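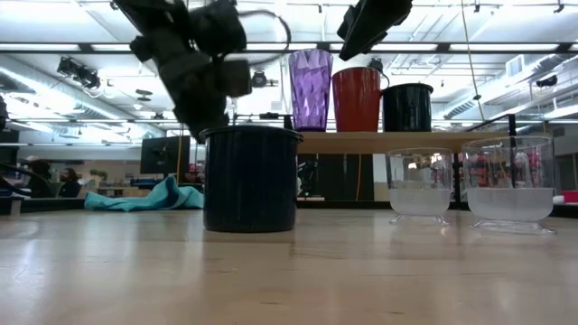

Chez nous on n'a jamais dit pot pour une chose pareille, un pot c'est en terre et ça reste à la cave, répondait-on à Grendetmont quand la question portait sur le récipient droit et sans anse, et la réponse était donnée avec une assurance que nous n'avons pas retrouvée à Prusmont.

Figure 3. Récipient cylindrique sombre à paroi droite et verres transparents, sur une table en bois clair.

Vilgot Vik
21 décembre 2010
Temps de lecture : 8 minutes
Partages : 5 | Commentaires : 0

4. Les noms du récipient droit

4.1. Position du problème

Les dictionnaires du français définissent le pot par trois propriétés au moins, à savoir la matière, la forme et l'usage, mais ils ne disent pas laquelle de ces propriétés décide quand elles entrent en conflit. Un récipient peut avoir la forme attendue et être fait d'une autre matière. Il peut aussi avoir changé d'usage au cours de sa vie dans la maison, ce que l'on observe très souvent dans la cuisine rurale, où le seau à lait devient seau à cendres et le bocal devient vase. La question que nous traitons dans cette section est donc la suivante : lorsque le locuteur doit nommer un récipient plus haut que large, à paroi droite, ouvert, sans anse ni bec (pour le type général, voir la figure 3), sur quel critère s'appuie-t-il en premier ?

Nous appelons ce type d'objet, par commodité, le récipient droit. Le terme n'appartient à aucun de nos locuteurs. Nous avons d'abord essayé « cylindre », mais ce mot a été compris par plusieurs personnes comme le cylindre d'un moteur, et une partie des premières réponses obtenues à Prusmont a dû être écartée pour cette raison.

Il convient de rappeler que le verre à boire n'a pas posé les mêmes difficultés. Le nom « verre » est celui d'une matière devenu nom d'un objet, et il est remarquable que les locuteurs l'acceptent aujourd'hui sans hésitation pour un gobelet en matière plastique, alors qu'ils refusent « pot » pour un récipient en métal qui a pourtant la forme du pot. Nous reviendrons sur cette asymétrie à la sous-section 4.4.

4.2. Données

Les données proviennent de deux sources. La première est le fonds Ostis, qui réunit des enregistrements de conversations libres dans les deux communes, et dont nous avons extrait 500 occurrences de noms de récipients. La seconde est le questionnaire Rezaei, dans sa version révisée au mois de mai, soumis oralement à 151 locuteurs. Le questionnaire ne montre pas d'objet : il décrit l'objet en une phrase et demande ensuite « comment vous appelez ça ? ». Ce choix a été critiqué, avec de bons arguments. La description contient forcément des mots, et ces mots orientent la réponse. Nous avons évité pour cela tous les noms courants de récipients dans les phrases de présentation, au prix d'une certaine lourdeur que les locuteurs nous ont plusieurs fois reprochée.

Les occurrences du fonds Ostis ont l'avantage d'être spontanées. Leur inconvénient est que le référent n'est pas toujours identifiable. Quand une personne dit « passe-moi le pot », l'enregistrement ne permet pas de savoir ce qui a été passé. Nous n'avons gardé comme certaines que les occurrences accompagnées, dans les tours de parole voisins, d'une indication sur la forme ou sur la matière. Les autres ont servi uniquement à l'étude des compléments (« pot à », « pot de »).

Les noms ont été répartis en huit classes : pot, bac, seau, boîte, bidon, cuve, vase, et une classe résiduelle où se trouvent les formes locales ainsi que les réponses composées. La classe résiduelle est hétérogène et nous en sommes conscients. Elle réunit par exemple « potot », qui est un véritable mot de Grendetmont, transmis et fléchi, et « truc à cuillères », qui est une solution du moment.

4.3. Résultats

À Prusmont, la forme l'emporte. Les locuteurs nomment « pot » tout récipient droit que l'on peut tenir à deux mains, quelle que soit la matière indiquée dans la phrase, et ne passent à « bac » ou à « cuve » que lorsque la phrase mentionne une grande taille. La matière n'est ajoutée qu'ensuite, sous forme de complément : « un pot en fer », « un pot en plastique ». L'ordre de ces informations est très stable, et même les locuteurs qui corrigent leur réponse corrigent le complément et non le nom.

À Grendetmont, la situation est différente et moins homogène. Les locuteurs plus âgés réservent « pot » à la terre cuite et au grès. Pour le métal ils disent « bidon », y compris lorsque la phrase précise que l'objet n'a pas de couvercle, ce qui surprend à Prusmont, où le bidon est toujours fermé. Pour les autres matières on trouve « boîte », « seau » et la forme locale « potot ». Cette dernière forme mérite une attention particulière. On la décrit dans les relevés anciens comme un diminutif, et sa finale autorise cette analyse. Or les locuteurs l'emploient pour des objets qui ne sont pas petits. Le diminutif paraît ici marquer un écart par rapport au modèle : le potot est ce qui ressemble au pot sans avoir le droit à ce nom.

Une remarque enregistrée à Grendetmont va dans le même sens. La personne interrogée explique que sa grand-mère avait deux pots et beaucoup de potots, et que les deux pots étaient ceux du saindoux. La distinction est donc également une distinction de dignité. Les pots sont rangés, on sait où ils se trouvent et depuis quand ils sont dans la maison. Les potots circulent.

Les locuteurs plus jeunes de Grendetmont se rapprochent de Prusmont pour le nom « pot », mais ils conservent souvent « potot » avec une valeur affective ou légèrement moqueuse. Nous n'avons pas pu établir si cette valeur est nouvelle, car les relevés anciens ne notent pas l'intonation et les commentaires des enquêteurs sont très brefs.

4.4. Matière et contenu

Un second facteur intervient dans les deux communes, celui du contenu. Lorsque la phrase du questionnaire mentionne un aliment, la réponse se déplace vers « pot » chez presque tous les locuteurs, même chez ceux qui l'avaient refusé auparavant. Cinq personnes à Grendetmont ont ainsi donné « bidon » pour l'objet vide et « pot » pour le même objet rempli de crème, sans remarquer la contradiction, et l'une d'elles l'a niée lorsque l'enregistrement lui a été lu. Avec un contenu non alimentaire (des clous, de la peinture, de la cendre), le déplacement est inverse et va vers « boîte » ou vers « seau ».

La peinture constitue un cas particulier. « Pot de peinture » est une expression figée dans le français commun, et son influence se fait sentir partout. Plusieurs locuteurs de Grendetmont la considèrent cependant comme un mot du magasin. Ils disent « pot de peinture » pour l'objet acheté et « bidon » pour le même objet une fois la peinture terminée. Le nom suit donc le contenu, et quand le contenu disparaît, le nom local revient.

On peut maintenant reprendre l'asymétrie signalée plus haut. Le verre est nommé par sa fonction, qui est de boire, et cette fonction est assez forte pour effacer la matière dont le nom provient. Le récipient droit n'a pas de fonction propre. Il peut contenir, mais contenir quoi ? En l'absence de réponse, le locuteur doit choisir entre la forme et la matière, et c'est dans ce choix que les deux communes se séparent. Nous ne pensons pas que la différence soit due à la richesse plus ou moins grande du vocabulaire. Le nombre de noms disponibles est comparable, et les locuteurs de Prusmont comprennent « potot », même s'ils l'attribuent tous à leurs voisins.

Il faut mentionner aussi les compléments. « Pot à lait » désigne dans les deux communes un objet destiné au lait, et « pot de lait » un objet qui en contient, conformément à la règle des grammaires. Mais le fonds Ostis présente un certain nombre d'exemples où « à » est employé pour un contenu présent, surtout dans les demandes : « va chercher le pot à lait », dit d'un récipient plein que l'on veut à table. Il serait excessif d'y voir une faute. La demande porte sur l'objet habituel, et le fait qu'il soit plein est supposé connu des deux interlocuteurs.

4.5. Limites

Le questionnaire a été soumis par la même personne dans les deux communes, et cette personne n'a pas le français pour langue maternelle. Certains locuteurs ont simplifié leurs réponses par politesse. Nous l'avons constaté à Prusmont, où une réponse donnée à l'enquêteur (« un pot ») a été suivie, à l'adresse d'un parent présent dans la pièce, d'un autre mot que l'enregistrement ne permet pas de distinguer. Il est possible que l'uniformité observée dans cette commune soit en partie l'effet de cette politesse.

Par ailleurs, les phrases de présentation ne disaient rien de la couleur, que nous avions jugée sans importance. Deux locutrices de Grendetmont ont pourtant demandé si l'objet était émaillé et, dans ce cas, de quelle couleur, avant d'accepter de répondre. L'émail blanc appelle chez elles « seau », l'émail foncé « bidon ». La version suivante du questionnaire devra en tenir compte. La section 5 examine les anses et les becs, pour lesquels les relevés anciens sont plus complets.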